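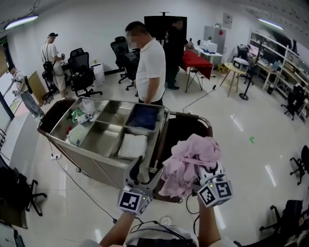

March, hand gripper trials, housekeeping cart. Old fingers vs new fingers

Started 9:40, later than planned, charging. Pink cloth into the brown bag on the right side of the cart. Same task all morning, only the fingers change. Head camera on, both grippers on cables, cubes on both.

Fingers under test:
A = the Lorkon pads, ribbed, the ones we've had since the fall
B = the Volwood pads, softer, smooth face, thicker at the tip

Controller is the Cluston box for both. Did not touch the settings between sets except where noted below.

Set 1, pads A

Good grab on a bunched cloth. Bad grab on a flat one. If the cloth is lying flat on steel the ribs skate over it and I end up pushing it into the compartment wall and pinching it there. Works but it's cheating, the arm version won't have my wrist.

Release is clean. Open, cloth drops, done. Only hung up once, a thread caught on the lowest rib. Trimmed the thread, and filed the rib a bit at lunch (left gripper only, right one is untouched, REMEMBER THIS when comparing left and right).

Zainab thinks I squeeze way too hard with A. Looked at the trigger log and she has a point. Peak raw value 841 on nearly every grab, full scale is 1,000. I wasn't aware of it at all. Hand was sore by the end of the set so that fits.

Set 2, pads B

Much nicer on flat cloth. Tip goes down, drag in slightly, close, and it has a fold. Second try at worst.

Release is the problem. Cloth sticks to the pad, stays hanging on one finger after opening, have to shake. Over the bag that means it lands half on the metal frame and half in. Tried opening slower, no change. Tried opening wider, a little better. Tried turning the wrist a quarter turn before opening, that was the best of the three but adds time and the cube swings away from the head camera right when we want it.

Grip force lower without trying. Didn't get near the peaks from set 1.

Towel: B picks up the folded white towel by the edge and the fold stays put. A lifts the top layer and the whole thing comes open. If the job ends up being stacking and not just dumping laundry then B wins easily.

Tracking

Lost the right cube 13 times over both sets. Went through them one by one with Zainab after lunch. Nearly all of them are the same thing: cloth bunches up over the gripper on the way to the bag and covers part of the cube. Left cube basically fine, but the left hand was mostly holding still so don't read much into it.

Other losses are ceiling light glare on the cube face when I tip it back. Matte print would help. Nwachukwu said they can do matte, need to send them the file again with the border a little wider.

Does the cube have to sit that low? A bracket that lifts it and pushes it back toward the wrist would clear the cloth, but then it knocks on the cart edge when reaching into the deep compartments. Tried it with a tape and cardboard mockup. Knocked on the very first reach. Maybe offset to the outside instead. Will draw something.

Also the head camera. When I look at the bag the left gripper leaves the view for a moment, and when I look straight ahead I can't see the bag opening properly. Tilted the mount down one notch before the last few runs. Better for the bag, worse for seeing where the cart is in the room. Leave it down for now.

Latency, cables

Set the pose timeout on the Cluston to 900 ms for the second half of set 2. It had been dropping the whole run after every short loss, which was wasting everybodys time. With 900 it rides through the cloth moments and picks up again. There's a small jump in the position when it comes back, visible in the plot, not sure yet if that matters for training. Ask.

Cables ok but I stepped on the power cable twice. Reroute along the wall before we do anything with walking around the cart. Clip the gripper cables higher up too, they pull on my shirt when I reach to the far side.

Where this leaves us

For bagging: A. For towels: B. Don't want to swap fingers in the middle of a run so one of them has to get better.
Idea 1, B with a light dusting or a strip of fabric tape on the lower half of the pad, so only the tip is sticky.
Idea 2, A with the ribs cut off at the tip.
Idea 1 is ten minutes of work so that goes frist.

To do
- fabric tape on B, both hands
- file the right A pad to match the left
- matte cube file to Nwachukwu
- sketch the outside bracket
- Zainab: plot the jump on recovery, a few runs from each set
- do the whole thing over with the dark blue cloth, I suspect the pink is thinner and that's flattering A
- find out who has the other charger

4:15, stopped. Pads B still on the grippers. Don't move the cart please, the start position is taped.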